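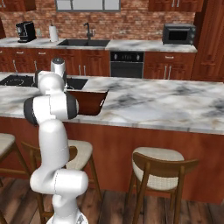 Leitlinie für Simulationsdaten in der Haushaltsrobotik: Konsultation eröffnet

Arbeitskreis Flellano legt Entwurf zur guten Praxis bei Prüfungen in gerenderten Küchenumgebungen vor

Der Arbeitskreis Flellano hat den Entwurf einer Leitlinie zur Dokumentation und Prüfung simulierter Arbeitsumgebungen für Roboterarme veröffentlicht. Das Papier richtet sich an Hersteller, Prüfstellen und Forschungseinrichtungen, die das Verhalten von Manipulatoren in häuslichen Umgebungen zunächst am Rechner untersuchen, bevor reale Geräte zum Einsatz kommen. Stellungnahmen können bis Ende Juni eingereicht werden.

Anlass der Arbeiten war die uneinheitliche Berichtspraxis. In den Unterlagen, die dem Arbeitskreis für eine Bestandsaufnahme überlassen wurden, fehlten häufig Angaben dazu, unter welchen Bedingungen ein simulierter Versuch durchgeführt worden war. Ausgewertet wurden 2.028 Versuchsprotokolle aus den Beständen der beteiligten Einrichtungen, darunter der Prüfstelle Dorstead und der Herrero Automation. Erfolgsquoten wurden darin zum Teil ohne Angabe der Ausgangsstellung des Arms, der verwendeten Objektmodelle oder der Abbruchkriterien genannt. Ein Vergleich der Ergebnisse war unter diesen Umständen nur eingeschränkt möglich.

Der Entwurf gliedert sich in acht Abschnitte. Im Mittelpunkt steht das sogenannte Szenenblatt, das künftig jeder Versuchsreihe beizufügen ist. Es hält fest, welche Arbeitsfläche vorgesehen ist, welche Gegenstände sich in Reichweite des Arms befinden und welche Einbauten als feste Hindernisse gelten. Für Küchen nennt der Entwurf ausdrücklich Kochfelder, in die Arbeitsplatte eingelassene Spülbecken, Armaturen sowie Sitzmöbel vor einer Kücheninsel. Auch Elemente, mit denen der Arm in der jeweiligen Aufgabe nicht in Berührung kommen soll, sind aufzunehmen, sofern sie innerhalb des Bewegungsraums liegen oder die Sicht auf das Zielobjekt einschränken können.

Besondere Aufmerksamkeit widmet der Arbeitskreis der Verdeckung. Bei Aufnahmen aus einem festen Blickwinkel kann der Arm selbst Teile der Arbeitsfläche oder des zu handhabenden Gegenstands verdecken. Steht etwa ein offener Kasten auf der Arbeitsplatte und liegt das Ellbogengelenk vor einer seiner Seiten, so ist im Szenenblatt zu vermerken, welcher Bereich aus der gewählten Perspektive nicht einsehbar ist. Stützt sich die Bewertung eines Versuchs allein auf Bildmaterial, verlangt der Entwurf mindestens eine zweite Ansicht. Alternativ kann die Lage des Gegenstands unmittelbar aus den Zustandsdaten der Simulation ausgelesen und dem Protokoll beigefügt werden.

Ein weiterer Abschnitt behandelt die Kennzeichnung. Gerenderte Darstellungen sind in Prüfberichten, Datenblättern und Veröffentlichungen als solche auszuweisen. Dies gilt unabhängig vom Grad der Detailtreue, also auch dann, wenn Marmoradern, Holzmaserungen oder Mauerwerk wirklichkeitsnah wiedergegeben sind. Der Hinweis muss am Bild selbst oder in der zugehörigen Unterschrift stehen. Eine allgemeine Erklärung im Anhang genügt nach dem vorliegenden Wortlaut nicht.

Für Wiederholungsversuche sieht der Entwurf eine Mindestzahl von 500 Durchläufen je Aufgabe vor. Werden Beleuchtung, Oberflächen oder die Anordnung der Gegenstände zufällig verändert, erhöht sich diese Zahl auf 800. Die verwendeten Zufallsstartwerte sind zu archivieren. Abgebrochene Durchläufe dürfen aus der Auswertung nur dann ausgeschlossen werden, wenn der Grund des Abbruchs protokolliert ist und das Ausschlusskriterium bereits vor Beginn der Versuchsreihe festgelegt war. Als Abbruchgründe kommen insbesondere Rechenfehler der Physiksimulation und Durchdringungen von Körpern in Betracht, nicht jedoch Kollisionen des Arms mit der Einrichtung. Letztere sind als Fehlversuche zu werten.

Concetta Sorrentino, Vorsitzende des Arbeitskreises, verwies bei der Vorstellung des Entwurfs auf die Grenzen des Regelungsgegenstands. „Die Leitlinie beschreibt, wie ein simulierter Versuch zu dokumentieren ist. Über die Sicherheit eines Geräts in einem bewohnten Haushalt trifft sie keine Aussage“, erklärte Sorrentino. Eine Risikobeurteilung am realen System bleibe in jedem Fall erforderlich. Der Arbeitskreis habe sich bewusst dafür entschieden, keine bestimmte Simulationssoftware vorzuschreiben.

Offen ist derzeit noch, wie mit älteren Datenbeständen verfahren werden soll. Der Entwurf enthält hierzu zwei Varianten. Nach der ersten wären vorhandene Versuchsreihen innerhalb einer Übergangsfrist um ein Szenenblatt zu ergänzen. Die zweite beschränkt die Pflicht auf neu angelegte Reihen und lässt für den Altbestand einen vereinfachten Vermerk zu. Die Prüfstelle Dorstead hat sich für die erste Variante ausgesprochen, Herrero Automation für die zweite. Der Arbeitskreis bittet ausdrücklich um Stellungnahmen zu diesem Punkt und um Angaben zum erwarteten Aufwand.

Erprobt wird das Verfahren gegenwärtig im Vorhaben Enis. Die dort beteiligten Einrichtungen füllen das Szenenblatt für Aufgaben an Kücheninseln und Arbeitszeilen aus und melden Unklarheiten an die Geschäftsstelle. Nach den ersten Rückmeldungen wurde die Angabe der Armstellung präzisiert: Anzugeben sind nunmehr sämtliche Gelenkwinkel zu Beginn des Durchlaufs sowie die Position des Greifers in Bezug auf die Arbeitsfläche. Eine bloße Umschreibung wie „ausgestreckt“ oder „Ruhestellung“ gilt als unzureichend.

Stellungnahmen sind in Textform unter Nennung des betreffenden Abschnitts an die Geschäftsstelle des Arbeitskreises Flellano zu richten. Sammelstellungnahmen von Verbänden sind zulässig. Eingegangene Beiträge werden nach Abschluss der Konsultation veröffentlicht, sofern die Einreichenden dem nicht widersprechen. Das Muster des Szenenblatts und der vollständige Entwurf sind bei der Geschäftsstelle erhältlich.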